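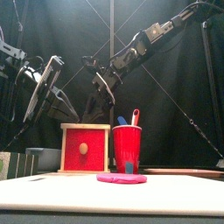 Jimard Twin Bench Kit
Sold by Findon, packed at the Adcombe shared workshop

$423 plus freight
Availability: in stock, built in small batches
Weight as shipped: 8 kg
Suits: two small overhead arms with two-finger grippers

Overview

The Jimard Twin is the bit of a two-arm bench that people leave until last and then regret. You get the overhead mounting hardware, the wire bracing, the cable management, the curtain fittings and a manual. You supply the arms, the table, the patience and a household willing to give up one end of the garage.

It began as a one-off. Lanying Pan and Deming Tan had a pair of arms clamped to the back edge of a table at Adcombe, and each time one arm accelerated, the other arm's calibration went for a walk. Hanging both from above fixed the table and gave the wobble to the frame. Bracing the frame fixed the wobble and gave everybody something to walk into. The kit is the sixth rearrangement of those ideas and the first that other members asked to copy.

What's in the box

Overhead mounting plates, slotted, one per arm
Centre pole with top and bottom fittings
Wire bracing set with turnbuckles, cut long
Clamp-on collars for the side posts
Hook-and-loop cable wraps, more than you think you need
Curtain rail brackets and end stops
Black curtain, hemmed, one side slightly better than the other
Fasteners, bagged by assembly stage
Hex keys, so you can lose ours before you lose your own
44-page printed manual

What's not in the box

Arms. Grippers. A controller. A power supply. An emergency stop, which you must fit before you power anything, and which the manual mentions so often that Deming wanted it printed on the spine.

We also don't supply a benchtop. Freight on a flat white board costs more than the board, and they arrive with one corner softened. Any smooth, flat white sheet from a hardware store will do. It'll pick up marks. You can wipe them off for the first month or so, and after that you'll stop seeing them.

Hanging the arms

Each plate has slots in both directions, so you can move the arm bases in and out until their reach overlaps where you want it. Put the overlap over the middle of the table. Beginners tend to push the bases apart to avoid collisions, then discover they own two one-arm robots that share a power bill.

Do up the plate bolts finger tight, move both arms by hand through their full range with the power off, then torque them. Mark the final position with a paint pen. You'll be taking it apart again sooner than you'd like, probably for a cable.

Cabling

Leave a loop at every joint. Leave a bigger loop at the wrist. The commonest fault reported to us is an arm that works perfectly in every position except the one its owner needs, and the cause is nearly always a lead pulled tight by somebody who likes things tidy.

Sihan Ding wrote the cabling chapter after replacing the same connector on three successive evenings. It's the longest chapter and contains the manual's only exclamation mark. Read it before you cut anything to length. Better still, don't cut anything to length.

Bracing

The wires run corner to corner and cross behind the work area. Tension them evenly, a half turn at a time, going back and forth between sides. You want the wires firm enough that a shove on the top rail comes back as a dull shudder and nothing more. If they sing, you've gone too far and are now bending your frame.

Check the turnbuckles again after the first few hours of running. Vibration will find whichever one you were sure about.
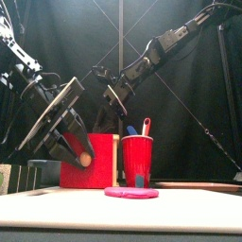 Setting up a first task

Start with things you already own and don't mind dropping. A plastic cup and a couple of kitchen utensils will teach you more about gripper alignment than a machined calibration block, and they bounce. Anything with a knob is excellent practice and mildly humiliating. A small box that opens like a drawer is ideal, as it asks the gripper to arrive square, close gently and pull in a straight line, and most home-built arms can manage only some of that on a given day.

Work through these in order:

Touch. Bring one gripper slowly down to a hand's width above the object and stop. Do it again. Note where it ends up each time, and be truthful in your notes.

Grip. Close on something soft. Foam and fabric forgive a lot. Hard plastic doesn't, and thin hard plastic keeps a record.

Pull. Use one arm only, with the other parked up and away from the work. "Parked" means commanded to hold a position and checked, which isn't quite the same as being somewhere else when you last looked.

Share. Only now bring the second arm in. Run at your slowest speed with a hand on the stop. The grippers will want to occupy the same patch of air and neither has been raised to give way.

A scrap of coloured tape stuck low on an object makes a handy reference for putting it back where it was. Use tape in a colour that differs from the object. This seems obvious, and we've all done it wrong.

About the curtain

It's black, it's cheap and it has done more for our repeatability than any software update. A plain backdrop takes the rest of the garage out of view of whatever camera you're using, including the bike, the esky and your family. It'll also swallow the outline of any dark gripper you hang in front of it. If your fingers are black and your tracking relies on seeing them, stick something light on the knuckles or expect trouble.

Hang it well back from the arms. The end stops are there so that it can't drift along the rail into a moving joint. Please fit the end stops.

Table and frame requirements

The frame itself is yours to build. The collars suit standard round or square post, and the fitting chart at the back of the manual lists the sizes they'll take. Timber posts work if they're straight on the day you buy them and still straight in November. Steel is dearer and noisier to cut but stays put.

The table should be independent of the frame. They can touch; they shouldn't be joined. Lean on a joined table and you've leaned on your robot.

Leave space at the back for bins and spare bits of board. You'll fill it regardless, so you may as well plan for it.

Assembly time

A careful person with a helper can do it in a weekend. A careful person without a helper can do it in a weekend plus an evening spent looking for the other end of a wire. Tianyou Yu assembled the demonstration bench at Adcombe in a single afternoon and would like it known that he'd already built one. The second half of the afternoon was undoing the first half.

Known limitations

The centre pole sits behind the work area and will be in the way at some point. Shorter arms never notice it. Longer ones should have a keep-out zone set in software, and a length of pool noodle fitted over the pole until you trust the software.

The plates are drilled for the common small-arm bolt pattern and for the Taşdemir base. If yours is neither, there's a blank version at the same price. You'll need a drill press, or access to someone who has one and owes you a favour.

Heavy arms are out. If you can't comfortably hold one at shoulder height while a mate finds the bolts, it's too heavy for this kit and possibly for your garage.

The hex keys are terrible. We know.

Buyer comments

"Went together as described. I'd skipped the cabling chapter and then I read the cabling chapter." – Yiran Peng

"Solid once tensioned. Instructions have opinions. My old frame is now holding up tomatoes." – verified buyer

"Four stars. Curtain arrived with a crease that I've decided to live with." – verified buyer

Common questions

Can I run it with one arm?
Yes. Mount it off centre, and leave the second plate on. You'll be buying another arm by winter.

Does it have to be a garage?
Spare rooms are fine. Check your ceiling height with the arms folded and then with them not folded. Rentals are between you and your bond.

Do you sell the arms?
No. We've got enough trouble with turnbuckles.

Will you look at my wiring?
Send photos with the power off and all covers removed. We'll tell you what we'd change. We won't tell you it's safe from a photo, however nicely lit.

Is the manual available separately?
The PDF is free to download. The printed one has wider margins for swearing in.

Freight and pick-up

Sent as one long carton. Someone needs to be home to sign, as the carton doesn't fit behind a pot plant. Pick-up from Adcombe is by arrangement through Findon, and whoever's in will help you get it to the car if you've put the seats down first.

Returns accepted if the wires haven't been cut. Replacement wires, wraps, end stops and curtains are listed under Spares.

Page updated Oct 7, 2021: fitting chart corrected for square post, blank plates back in stock.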